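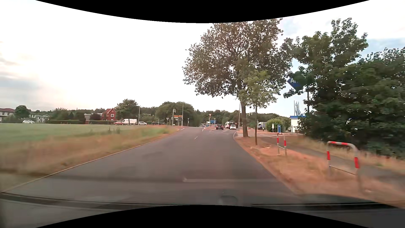
4. Setting up holiday pay for irregular-hours staff

Okay, this is the section most people email me about, so get a coffee first. I'm assuming you've finished section 3 and your pay groups are already in Lurkent. If they aren't, go back and do those, or half the menus below will be grayed out.

Before you start, have these in front of you:

Your written vacation policy (the current one, please, and check the footer!)
A list of everyone on variable or on-call hours
Last year's payroll export, in the standard Lurkent format

4.1 Create the accrual rule

1. Open Settings, then Leave, then Accrual Rules, and click New Rule.

2. Give it a name you'll recognize in a year. I use the site name plus the type of worker, so mine says "Jidcombe on-call." We had three rules called "Test" at one point and I'm still untangling them.

3. Under Basis, pick Hours Worked. Don't pick Contracted Hours for on-call people. Their contracted hours are usually zero, and zero times anything is zero, so they'd build up no vacation at all.

4. Type in the accrual rate from your policy. If the policy gives it in weeks, click the little calculator next to the box and it'll convert for you.

5. Set the Cap field. Leave it blank if your policy has no cap. A blank means unlimited, but a 0 means nobody accrues anything, and the two look very similar on the summary page.

6. Click Save as Draft. Leave Publish alone for now.

Caution: The rate you enter is a legal question as well as a payroll one. The minimum depends on where the person works, and sometimes on the kind of contract they have. Lurkent will happily accept a rate that's too low and won't warn you. Marloes Prins in our legal team signs off on ours, and I'd find your own Marloes before going further.

4.2 Choose the averaging period

The averaging period decides what a day of vacation is worth when someone's pay goes up and down. It's a separate setting from the accrual rate, and I mixed the two up for my entire first month.

1. Open your draft rule and go to the Pay Value tab.

2. Choose the number of weeks to look back. Use whatever your policy or local law says.

3. Decide what happens with weeks where the person earned nothing. Skip Empty Weeks reaches further back to find a paid one. Count Empty Weeks includes them as zeros and drags the average down. Check which one you're supposed to use, it makes a huge difference for seasonal staff.

4. Tick every pay type that belongs in the average. Regular overtime and commission are the two that get forgotten.

Note: If you came over from Serrano, your old pay types arrive with an "S-" in front of them. They work fine, but they're unticked by default.

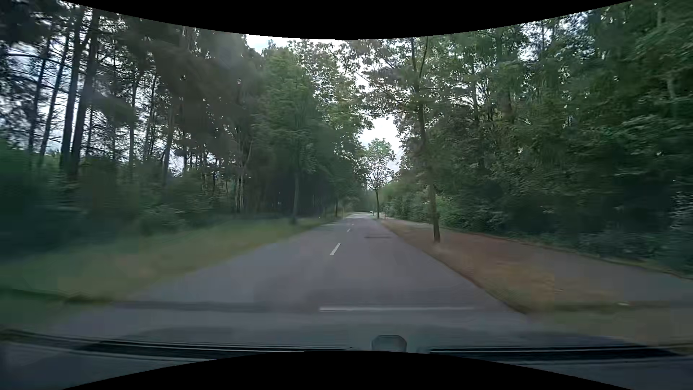
A two-lane road through the woods.

4.3 Test it on one person

Please don't skip this part. Pick somebody with a messy year, because a tidy record will pass even when the rule is wrong. I tested ours on Wenceslao Tovar (with his permission), who'd had two unpaid breaks and a change of rate.

1. In your draft rule, click Preview and search for the employee.

2. Look at Gross in Period. Wenceslao's came up as 2,733, and the export said 1,677. The preview had pulled in an expense repayment that somebody had coded as pay.

3. If your numbers don't match either, click the amount to open the line items. Untick whatever shouldn't be there, save, and run the preview again.

4. Once the two agree, click Mark as Checked and add your initials.

4.4 Publish

1. Choose a start date. The first day of a pay period is the easiest, and mid-period dates give you split payslips that everyone will ask about.

2. Click Publish, then Apply to Group. Lurkent updates up to 70 records at a time, so a bigger group goes through in batches. Keep the window open until the bar turns green.

3. Send the staff notice. There's a template under Messages that Noemí Tapia wrote for us, and it's much friendlier than the built-in one.

Caution: Publishing doesn't fix past underpayments. If your checks turn up someone who was short in earlier periods, see section 6, Back Pay Adjustments, and talk to legal before you send any figures to the employee.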